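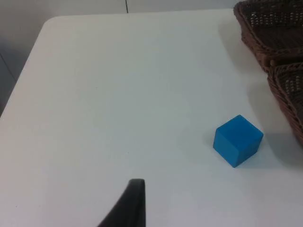 How to regrease a linear guide carriage

Linear guides ask for very little, so they usually get nothing at all until they start to squeal. If yours has run more than 500 hours since its last grease, set aside 38 minutes, or an hour if you have to find the grease gun first.

Isolate the machine and lock it off. Move the carriage by hand to mid-stroke and wipe the rail with a lint-free cloth. Old grease that looks like treacle is fine. Old grease that glitters means you need a new carriage, and a different tutorial.

Check what is already in there. Lithium and polyurea greases can turn to soup when mixed, and the Nodel carriages we fit leave our workshop with lithium.
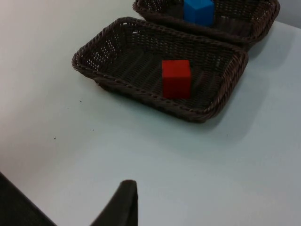
Two dark woven baskets on a white tabletop.

Fit the nozzle squarely to the nipple and give 2 slow strokes. Push the carriage along its full travel and back, then repeat until a thin film shows at the end seals. Stop there – a carriage packed solid runs hot and throws the surplus at your trousers.

Wipe off the excess, refit the covers and run at low speed for 17 minutes before going back to full feed.

Write the month on the cover in marker pen. "March" will do, though Quang Từ would like the year as well.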